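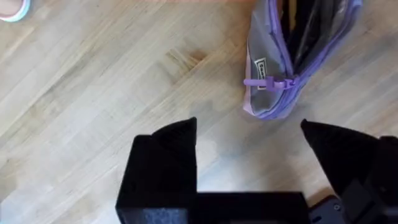
Pouch zip sticks halfway, and now the floor has a pale patch

Posted in: Home Help > Storage & Small Repairs
April, by pulstead_flat2
21 replies · 3 shares

Right, this started as one problem and it's grown into two, so I'm putting both in the same thread and I'll keep adding to it as I go.

Problem one is the zip on my see-through lilac pouch. I use it for pens and the odd hair grip, and it lives on the bedroom floor more than I'd like to admit. The zip runs up the long side and it's fine for the first bit, then it stops dead at the halfway point. If I tug the purple tab it bends (it's only a flat bit of plastic with a little loop) and I can feel it's going to snap one of these days.

Tried so far:

Soap along the teeth, dry bar, both sides. Better for a morning, then back to sticking.

Pencil lead, same idea. Made the violet zip go grey and made my fingers worse. Wouldn't bother again.

Candle wax. Much smoother! Stuck again by teatime, but further up, so I'm counting that as progress.

Problem two is the floor. I did the wax bit sitting on the boards with the pouch in front of me, and when I got up there was a whitish patch on the planks. They're narrow pale ones, real wood as far as the letting people at Bidus know, and the patch looks washed out next to the honey colour. I can't work out if it's wax, or just where the light comes in. There's a brown knotty mark further along as well but that was there when I moved in, so please don't tell me to sand it.

Update, 4pm: shut the curtains and the patch is much fainter, so I'm fairly sure most of it is daylight. I went over it with a barely damp cloth anyway and then a dry one. There was a slight drag under the cloth in one spot, so maybe a few crumbs of wax did land there. Left it alone after that.

Update, later: someone in the replies said to stop putting things on the zip and clean it instead. Fair enough. Emptied the pouch, old toothbrush, warm water with a drop of Tromell washing-up liquid, and went along the teeth on the inside — which I'd never once looked at. Grey fluff packed in exactly where it sticks. Pink fluff too, which I'm blaming on the rug. Took 2 goes to get it all out. I kept the brush well away from the little white label because the print's tiny as it is and I didn't want to rub it off.

Next day: dried overnight on the towel rail, and the zip now goes end to end with one small hitch near the top. I'm holding the pouch flat with my other hand when I pull, as suggested, and the tab isn't bending nearly as much.

Still open: is there any way to put a sturdier pull on without taking the slider off? I've got a bit of thin cord from a Pinheiro gift bag that might go through the loop. If anyone's done it on a plastic tab, please say how you tied it.

Status: part solved
400 views · Was this helpful? 3 people said yes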